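Barrios Call-In Desk Package

Broadcast > Talk Studio > Complete Desks

The Barrios is a four-position talk desk package for small and mid-size radio stations, put together for the kind of show where the host, the producer and the callers all want to be heard at the same time. We have been selling it for a good while now, and it's still the first thing we bring up when a station manager phones and says the afternoon sports show has outgrown its folding table.

If you have ever worked a call-in show the hour after a home team loses, you know what we mean. Every line is lit, the host is halfway through a sentence, the co-host is trying to get in a word, and somebody in the hallway has a trade rumor to pass along. The Barrios was laid out with that hour in mind — big buttons, plain labels, and nothing important hidden in a menu.

What comes in the package

Nandell 8 mixing console, with four microphone channels, two phone channels and two spare channels for music and spots
Flodolach call screener, hardware unit and software license for two computers
Four low-profile mic arms with desk clamps
Four headphone stations with their own volume knobs and a cough button
One on-air light, red, with 36 feet of cable
Setup guide, printed, because plenty of engineers still like paper (we do too)

Microphones and headphones are sold separately. Most of our customers already have favorites, and we would hate to make you pay for a second set that ends up in a closet.

About the Nandell 8

The Nandell 8 is the heart of the package. The faders are long and smooth, and each channel has a name strip you can write on with a grease pencil and wipe off when the guest goes home. It remembers 26 show setups, so the morning crew and the late crew can each have things the way they like them. Press and hold the show button for two seconds and the whole desk changes over. Phone audio is kept out of the callers' own ears automatically, so you won't get that awful echo that makes people stop talking mid-rant.

About the Flodolach screener

The Flodolach lets your producer type a name, a town and a topic for each caller, and the host sees it right away on the studio screen. It keeps a history of up to 1,306 callers before it starts writing over the oldest ones, and you can put a little star next to the good ones. You can also put a different mark next to the fellow who calls every night about the bullpen. There's a seven-second delay with a dump button, and the button has a clear cover over it so an elbow won't set it off.

The screener works with ordinary phone lines through the Prerkau line adapter, which you can add at checkout. Stations on internet phone service don't need the adapter.

Size and fit

The console and the screener sit side by side on any desk that is at least 60 inches wide. If you are working with a smaller room, give us a call and Telmo Palacios at our order desk will gladly look over a sketch with you. He spent many years producing weekend talk before he came to us, and he has fit this package into some very odd corners, including a former coat room with a slanted ceiling. A pencil drawing with measurements is all he needs. 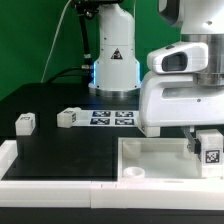
White arm base on its silver mounting ring, green backdrop behind.

Ordering and delivery

Everything ships together on one pallet. Orders received before 2 p.m. are packed the same day if we have all the parts on the shelf. The exception is March, when so many stations are getting ready for baseball season that we ask you to allow an extra week. Delivery is to your front door or loading dock, and we can arrange inside delivery for a flat $400 if your studio is up a flight of stairs.

Warranty and returns

Three years on the console and screener, one year on the arms, headphone stations and on-air light. If the desk isn't right for your show, you have 30 days to send it back in the original boxes, so please hang on to them — the foam inserts especially.

Often bought with the Barrios

Prerkau line adapter
Nandell fader cover, gray
Extra Flodolach license, one computer
Fifth mic arm with clamp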